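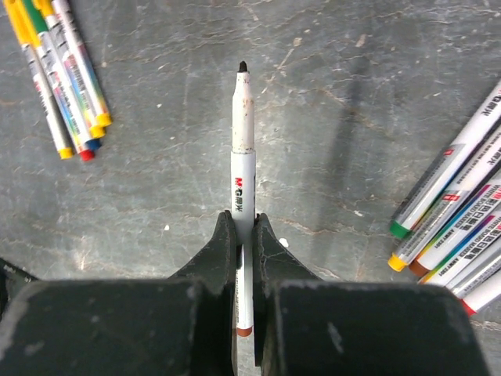 The Marker Will Not Save You

Everyone wants to sell us a better pen. A dirty old one has been doing the job all along, and doing it about as badly as the new ones.

Look at the neck of any marker that has been in use for more than a few weeks. The barrel stays clean enough to sell. The maker's name is still bright, in red on an M&G like the one shown, with the Chinese characters in dark gray beside it. The tapered part just under the tip tells another story, smudged and speckled gray, with a small black tip poking out that has gone a little round. In an office supply catalog that pen would be photographed again, or thrown out and replaced. In an actual drawer, it's the one you reach for.

I have been thinking about markers since the 25th April, when I went to a home organizing show in Clotham. I expected boxes. Boxes there were, stacked to the lights, in clear plastic and gray felt and a kind of basket weave that shed on my sleeve. What I did not expect was that half the stands would be selling pens to go with the boxes, and that the pens would come with more promises than the boxes did.

The pitch went like this. Your home is a mess as things have no names. Give each thing a name, write the name on its container, and the mess will stop. For this you need a system, and the system needs a marker. An ordinary marker won't do. It has to be a pantry marker, or a freezer marker, or a marker for children's bins with a softer tip and a friendlier cap.

Forty-nine kinds of black

Punero, which had the biggest stand, handed out a catalog of 4000 items. The back pages list 49 black markers. I read all the entries on the train home, which I do not recommend, and I came away able to tell maybe four of them apart. One has a chisel tip. One is fat. One claims to write on damp surfaces. One is very expensive and comes in a tin.

The rest differ mainly in what they are called. The pantry marker and the craft room marker have the same tip width, the same ink description word for word, and the same length. The craft room marker costs more. I asked at the stand what the difference was and was told it was "more about the mood of the space." I wrote that down with a ballpoint.

There are real differences between markers, and they are worth knowing before anybody charges you for the imaginary ones. Some inks are made to wipe off a glossy board. Some are made to stay put on plastic or card. Some wash out of a shirt. A fine tip gives you a neat line on a spice jar and is useless on a moving box, which you want to be able to read from across a garage. A chisel tip does two widths, if you can be bothered to turn it. That's most of the knowledge. It fits on the pen.

The trouble starts when you mix them up, and everyone mixes them up. The wrong marker on the whiteboard is a classic of office life. So is the label on the freezer tub that was perfectly clear in August and has since turned into a gray thumbprint. Neither problem is solved by owning more pens. Both get worse, if anything, with every near-identical white barrel you add to the cup.

What 1000 meters looks like

Paletier, a smaller outfit with a much prettier stand, goes after the other worry, which is that the pen will run out. Its marker is said to write for 1000 meters. That number was on a banner, on the box, and on a tote bag I was given and have since lost.

It sounds like a long way. It also sounds like a number measured by something other than a person. People don't write in one unbroken line at an even pressure on a smooth sheet. They write FLOUR, get interrupted, and leave the cap off. They press too hard on a cardboard flap and mash the tip. They draw on tape, and the tip picks up glue and dust, and after that the line is thin on one side for the rest of the pen's life. In my own kitchen I don't think a marker has ever died of old age. They dry out with plenty of ink in them, or they roll behind the stove.

So I would like to see a different figure on the banner. How long can the cap be off before the pen is ruined? How does it write after a night uncapped, lying next to the sink? Paletier's box says nothing on either point. Neither does Punero's catalog. I asked at both stands and got, from one, a leaflet about refills.

The refills are a fair idea, I'll admit. A barrel is a decent object and there's no good reason to throw it away when the ink goes. But the refill I was shown costs nearly as much as a new marker, and the tip is sold separately, and the tip is the bit that goes first. I have bought printers on those terms. I did not enjoy them.

The label nobody reads

Behind all this is a bigger claim, that labeling keeps a home in order. I am less sure about that each year.

I have labeled. I went through a serious phase of it. There was a shelf of jars in my kitchen that looked very fine for a spring, each one named in small capitals. Then we ran out of lentils and bought barley, and the barley went into LENTILS. That was the end of it, really. Once one label is lying you stop reading the others, and you go back to what you did before, which is to open the lid and look.

Clear jars make this sillier still. You can see it's rice.

Where a label does earn its place is on the things you can't see into, or can't tell apart, or won't touch again for a long time. Soup and stock, frozen, look alike. Moving boxes look alike. A bag of cables is just a bag of cables until someone writes down what they're for, and the time to write it is the day you unplug them. These are dull cases, and they make poor photographs, so you don't see much of them on the stands. The show homes in Clotham had labels on the towels. They had a label on the bread.

Oh, the home store that has been opening branches in every mall I try to avoid, had gone further and set up a whole pantry with 221 printed labels in a script so thin I had to lean in. I know the number since it was on the sign; the store was proud of it. The labels come as a set. I looked through the list for the words I would need and found "Farro" and "Sprinkles" but no "Cat food" and no "Batteries." You get a few blanks for the leftovers of your life. For those, the sign suggested, you could pick up the matching marker.

In defense of the grubby one

I don't want to be only sour about it. I like markers. I like the squeak and the smell, and the way a thick black word makes even a shoebox look like it has a plan. My complaint is with the idea that the tool has to be special before the job can start. I've watched people put off packing a closet for a week while they waited for the right pen to come in the mail.

A few things I would pass on, all learned the slow way.

Own two kinds, one that stays and one that wipes, and keep them in different rooms. If they have to share a cup, put a band of tape around one of them.

Write the date before the contents. You can usually work out that it's chili. You can't work out when.

Write on tape and stick the tape on the tub. Then the tub can be something else next time.

Label the side of a moving box and leave the top alone. The top will have another box on it.

Listen for the click when you put the cap on. If there isn't one, the pen is already on its way out.

Don't mind the dirt on the neck. I used to wipe mine down with a damp cloth, thinking it helped, and all I got was a cleaner pen and a black cloth. If the tip still gives a solid line on scrap paper, it's a good marker. If it gives a gray one, try it on card before you give up on it. If it gives nothing, throw it away right then. Putting it back in the cup is how you end up with a cup of dead markers, and I have inherited two such cups and contributed to a third.

As for the show, I came home with the Punero catalog, the refill leaflet and a free sample from Paletier – white, slim, with a very nice cap. It writes well. It writes the same as the one that was in the drawer, which I then couldn't find, and which had been in my coat pocket the whole day in Clotham. The sample is in the drawer now. The barley is still in LENTILS.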